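Josedine Community Help › Student Projects
Written log for a student club recording hand demonstrations

Posted by Mao, Jul 21, 2025

Our club at Ullholm is preparing an entry for the October round of the Taltia student competition, in the household category. Members wear a sensor glove, handle a bottle and a cloth at a table, and the recordings are used to teach a robot arm. The rules require a written log with each set. We should be grateful for advice on what the log must contain.

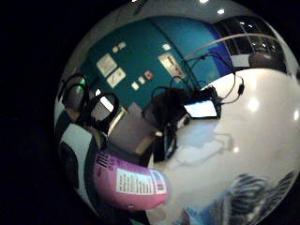
Vernon Charbonneau
The log is to be kept per recording, and never per session. Our entry held 897 recordings and 39 were rejected, every one for a missing object name. The limit is 2,000 recordings per club — please check this against the current rules.

Each line should give the object, the action and the initials of the person wearing the glove. Abbreviations are permitted if a key is attached.
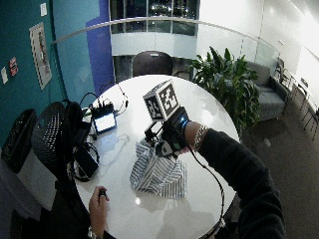
The key should be submitted as a separate sheet. Judges will return the whole log if it is written on the back of the consent forms.

The order in which we complete the paperwork is as follows:

1. Agree the object names before the first recording and do not alter them afterwards.
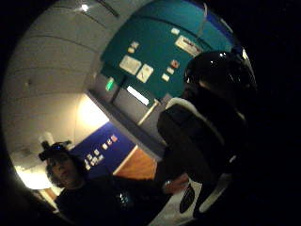

2. Have a second member read the log against the recordings and sign it.

3. Send both files together. Allow 5 working days for a receipt.

Object names cause the most difficulty.
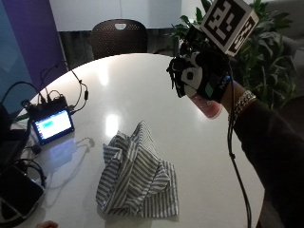
The Taltia form has a single box for the object, and many clubs fill it with one general word. We advise a colour and a noun. For your sets, "pink bottle" and "striped cloth" would be sufficient.

tavi_r
We just used a spreadsheet and it was accepted. I do not recall a key being asked for.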